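Schülerinnen und Schüler bringen zwei Roboterarmen das Sortieren bei

Kerau, im Oktober – Die Robotik-AG der Gesamtschule Kerau geht mit einem eigenen Projekt in den Schülerwettbewerb des Automatisierungsunternehmens Sanetine. Die Aufgabe: Zwei Roboterarme sollen Obst von einer Arbeitsfläche aufnehmen und in eine Schale legen. Für die Arbeit daran erhält die AG einen Zuschuss von 600 Euro vom Förderverein Heletti.

Geleitet wird die Gruppe von der Informatiklehrerin Samah Belkadi. »Eine Banane muss man anders greifen als einen Apfel. Daran arbeiten wir im Moment am meisten«, sagt sie.
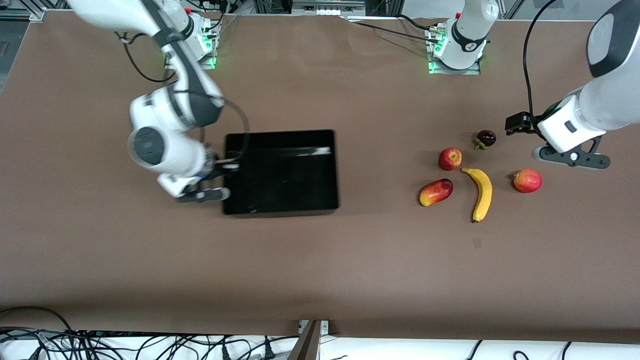
Zwei Roboterarme, fünf Früchte und eine schwarze Schale auf dem Arbeitstisch der Robotik-AG.

Bis zum Wettbewerb will die AG die Steuerung beider Arme besser aufeinander abstimmen. Programmiert wird in Zweiergruppen, die Ergebnisse kommen in ein gemeinsames Protokoll. Die technische Betreuung bei Sanetine hat Buppha Nilsuwan übernommen.

Der Wettbewerb findet an einem Sonntag in der Matoušek-Halle statt, Einlass ist ab 10 Uhr. Der Eintritt ist frei – eine Anmeldung ist nicht erforderlich.

Pressekontakt: Samah Belkadi, Gesamtschule Kerau, Robotik-AG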